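4.2 Budget planning for the two-arm station

Most reports on manipulation work give the price of the arms and hands and stop there. When we prepared the plan for the Grelon station, we found that this price was the easiest part to know. The harder part was everything that is needed so that the station can work every day: the table, power, cables, spare finger parts, and the time of the people who keep it running. In this section we describe how we divided the costs and which decisions we would make differently.

We asked two suppliers for offers. Galtisex offered the arms, hands and mobile base as one package with a service contract. Wattanapong offered the same class of arms, but the hands had to be ordered separately and the mounting was left to the buyer. The second offer was lower on paper by 19 percent. After we added the adapters, the extra wrist cameras and the working days for integration, the difference became very small, and we chose the package. We think that small laboratories should make this calculation before they compare offers – the list price alone is not enough for it.

The hands need their own budget line. A hand with five jointed fingers has many small parts that wear at different speeds, and a fault in one finger can stop all work on the station. We planned for one spare hand per station and not for single spare fingers. The delivery time for a finger was 26 working days, and changing a complete hand is a task that our own staff can do. This choice ties up more money at the start. Figure 3 shows the hands at the station, from the wrist cameras and from the head camera.
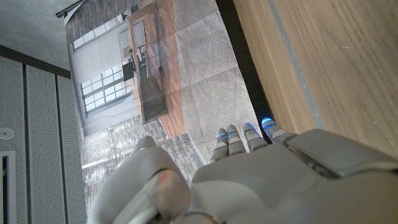
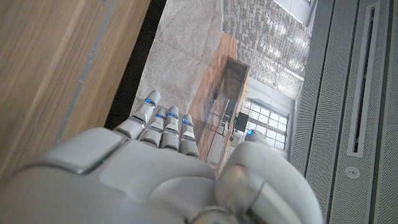
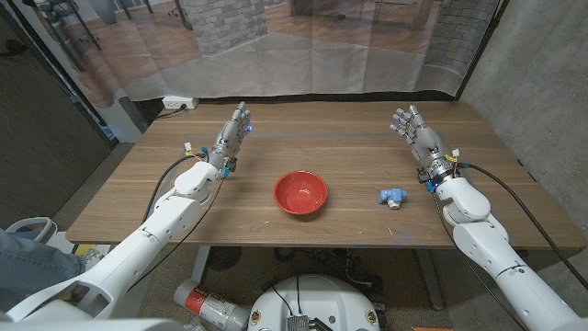 Figure 3. Views from the wrist cameras (first and second) and from the head camera (third). The third view shows both hands raised over the table, with a red bowl between them.

Table 2 divides the total cost of the first year into five groups. Arms, hands and base together make 58 percent. Integration and training of staff make 24 percent, and this was the group that we had estimated worst in our first draft. The remaining share goes to spare parts, furniture and room changes, and task objects. Task objects are cheap, but they should not be forgotten in the plan. Bowls and small fittings are replaced often, and if the same model is no longer sold, earlier and later recordings become difficult to compare. We now buy each object in several copies at the beginning.

Room costs were also too low in the first draft. We had counted the table but not the printed backdrop or the additional power outlets. The backdrop was ordered from Lallness in October, together with its rail, and the rail was the more expensive item of the two.

For a second station we would keep the same supplier and the same rule for spare hands. We would ask for the service contract to begin on the day of the first successful test. In our case it began on the day of delivery, so a part of the paid period passed while the station was still being assembled. We would also reserve a separate amount for cables. They are moved with every motion of the wrist, and in our plan they were included under small materials, where their real cost could not be followed.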